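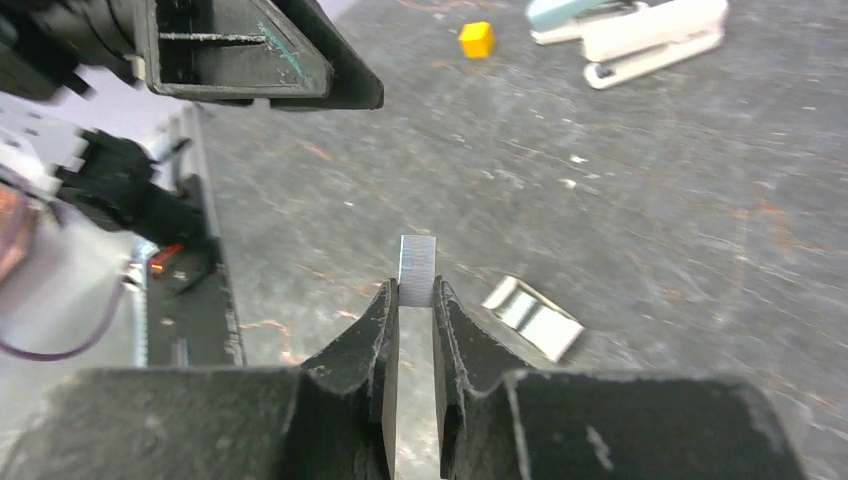 April, just after lunch, bench 3

Magnus wants the stapler question settled before the Brivthorpe booklets go to finishing, so I am settling it. Or I'm writing it down, and someone with more patience can settle it.

Background, for Irén, who was away: the Brivthorpe job is 500 copies, 8 sheets folded plus a cover, saddle stitched by hand. The big stitcher is still at Pilska waiting on a part. We have desk staplers, a long-arm that belongs to the office, and two kinds of staples that look identical until you try to load one into the wrong machine.

**Staples**

Both come in little strips, silver, ribbed where the wires are glued together, and both live in the same drawer thanks to whoever tidied it (me). One lot is Hoven, boxes of 1,000. The other is Ersoy, also boxes of 1,000, with a leg that is a hair longer. Out of the box there is no telling them apart by eye. Stand a strip of each on end side by side and the Ersoy is taller. That was this morning's great discovery.

From now on: Hoven in the left tray, Ersoy in the right. Loose strips of unknown parentage go in the jar and get used for pinning up notices.

**Trial folds**

Made 6 dummies on the cover stock, three with each staple.

- Hoven: legs come through but only just. Two closed flat, one had a leg that stopped halfway and sat there sulking. Fine on the inner sheets alone, not with the cover on.
- Ersoy: all three closed. One crossed its legs over in the middle, ugly but holds. Pressing straight down with the heel of the hand helps. Thumping does not, though it was satisfying.

So Ersoy for Brivthorpe. Two staples a copy makes 1,000, one full box if I never misfire. I will misfire. Ordered a second box.

**Jams**

Short strips are the trouble. When the last bit in the magazine is under a finger's width it tips forward and wedges under the driver. Irén's rule was always to top up early and never load a broken strip behind a whole one. I ignored this for years and would like it noted that she was right. Tweezers for clearing, not the good scalpel. Magnus.

**The bench**

Top is in its usual state: gray, scratched everywhere, with rusty smudges that I scrubbed at for ten minutes to no effect whatever. Doesn't matter for stapling, matters a lot for white covers. Put a clean sheet of board down before anything with Brivthorpe's name on it touches that surface – and change it when it gets grubby, not when the job is over.

**To do**

- Ask the office how long we can keep the long-arm
- Spare driver spring, if such a thing exists
- Redo the fold on dummy 4, it's out at the head
- Label the trays. Properly, not on masking tape
- Find out from Magnus whether the client has seen a stapled dummy or only the flat proofs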